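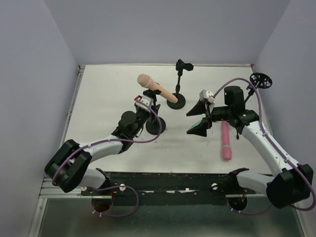

Last year's night proofreader says the catalog gets funny after page 200, and that you should bring a cushion.

Vanags is hiring a proofreader for its plumbing parts catalog. Evenings, Plomlow office, November until the thing is done. There are 2,106 entries, and a fair number of them are the same elbow joint spelled differently. You need sharp eyes, a tolerance for decimals and no strong feelings about semicolons. Pay is $3,000 for the whole job, plus coffee of a sort. Send a short letter to the Plomlow front desk by Thursday. We will be reading it for typos.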